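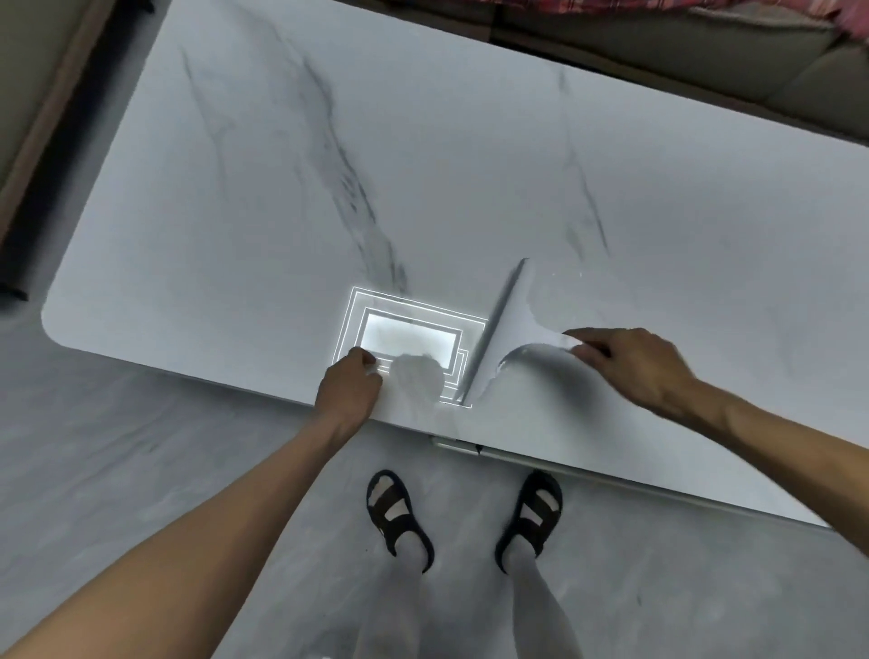 Photo: Irfan Chong / Flulside Surfaces Project, September 2023

3.2 Tabletop finish

The trial table has a white surface with gray marble veining and rounded corners. The group chose this pattern over the plain Sayce sample after a survey of 120 students. Work on the top was done by hand from the front edge, standing, in 2 sessions.

The darkest vein runs toward the middle of the table – a point raised at review, as it draws the eye away from the edges. A lighter pattern from Jakon will be tested next term.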